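Filed under: Gear > Walking & Commuting
14 comments | 37 shares

Jakent Drudonwood 10 folding cart

The frame is aluminum, rated for 200 pounds, and locks open with one lever. I used it for grocery runs in August. Loaded with canned goods, it tracked straight on asphalt and pulled slightly left on brick.

Rubber tires deaden most pavement noise – the older plastic set did not. Painted crosswalk stripes caused no slip.

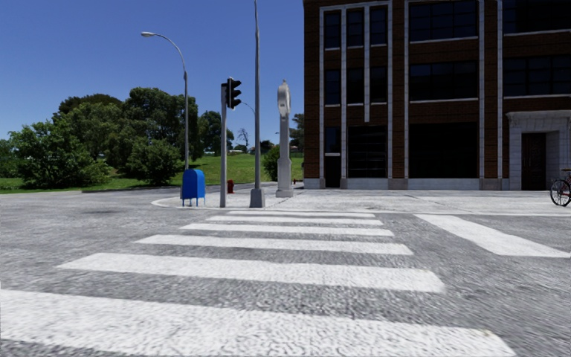

Folding and storage

Folded, it stands upright unaided. The latch is stiff and needs two hands. Spare wheels are sold separately, part number 1008.

Reviewed by Siamak Kazemi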